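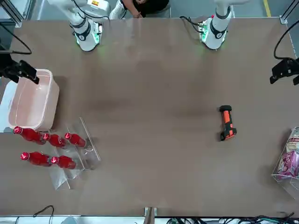 Looking after the two-arm cell is mostly a matter of patience, and I would like you to take your time over it this week, even if you feel you know the machine already. Before anything moves, walk once around the table and look at what is on it. The pink bin sits at the left with the red bottles on their sides just below it, and both grippers are parked near the far edge with their green lights showing, so you have the whole middle of the brown top to work in. Get your head in close and follow the black cables where they loop at the upper joints. A loop that rubs will give you trouble long before a motor does!

Crisóforo Zamudio, who wrote the first Stimitz notes for us, liked to run the arms at 24 percent speed for the opening cycle and only then go up to 100. Please do the same. If the controller shows code 653, stop, let go of everything, and call me or Aurelio Xolalpa over (we are both in until Saturday noon). Don't clear it yourself, however tempting.

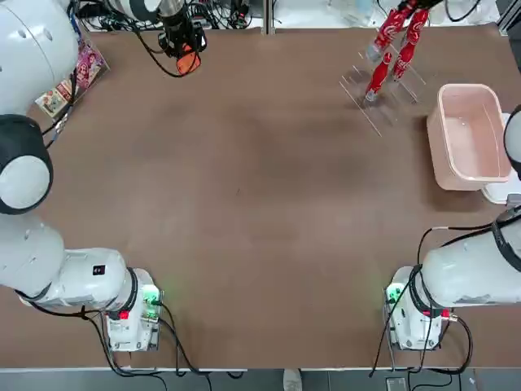 Fig. 2. Right gripper holding two bottles, caps down, over the clear rack.

When you check the rack position, sight along the slots and nudge the rack, never the arm. Write the offset in the Surnard log, with your initials, and leave the page open for the next pair. Bring the log with you to the Rerkidton session too, please.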